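3.2 Study setting and materials

The study took place in two public library branches, Eltow and Fellton, which share a catalog and a lending policy but serve different neighborhoods. Eltow is the larger of the two and keeps its toy collection in a room of its own. Fellton shelves toys beside the picture books, so that families pass them on the way to the story corner. Both branches had been lending toys for at least 3 years when the study began, and staff at each were used to checking items in and out with the same software they used for books.

Toys were sorted into 5 groups: building sets, puzzles, pretend play, vehicles and figures, and outdoor play. Sorting followed the label already given in the catalog. Where the two branches had labeled the same toy in different ways, the Eltow label was kept. This affected the vehicles and figures group more than any other, as Fellton had filed a good part of it under pretend play. Toys that need batteries were left out of the analysis — their loan period is shorter at both branches, and a direct comparison would have been unfair to them.

Families borrowed toys under the normal rules. No one was asked to choose from a particular group, and the shelves were not rearranged for the study.
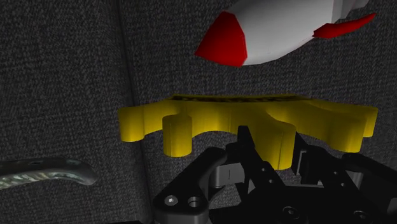 Library Lending Study Group, Venevell Institute for Community Learning
Figure 2. Computer rendering of a rounded white form with red fins.

Loan records were drawn from the shared catalog at the end of April. The full set held 4,000 loans, of which 2,000 came from households with a child under school age at the time of joining. The analysis in Section 4 uses this second group only. Each record gives the branch, the toy group, the date out, the date back, and whether the loan was renewed. Names and addresses were removed by the library before the records were passed to the research team.

3.3 Measures

The main measure is loan length, counted in days from checkout to return. Loan length is an imperfect guide to how much a toy is played with. A toy may sit under a bed for most of its loan, and a family may return a favorite early because they happen to be passing the library. We therefore read loan length together with renewal, which requires a parent to take some action, and with repeat borrowing of the same item by the same household.

A short paper form, the Fiadzo Home Play Form, was offered to parents at the return desk. It asks who played with the toy, in which room, and whether an adult joined in. Filling it in was voluntary. Forms were matched to loans by a number printed on the toy bag, and forms without a readable number were set aside.

3.4 Limits of the records

Two limits should be kept in mind. First, the date back is the date on which staff scanned the item, and at Fellton toys left in the overnight bin were sometimes scanned a day late. We did not correct for this, as the bin was not logged. Second, a household in the catalog is a library card, and some families hold more than one. Repeat borrowing is likely to be undercounted for these families, especially at Eltow, where children may hold a card in their own name from birth.

Missing pieces were noted by staff in a free text field. The notes vary a great deal in detail — one branch wrote full sentences, the other mostly single words — and they are used in Section 5 only as background to the discussion of repair costs.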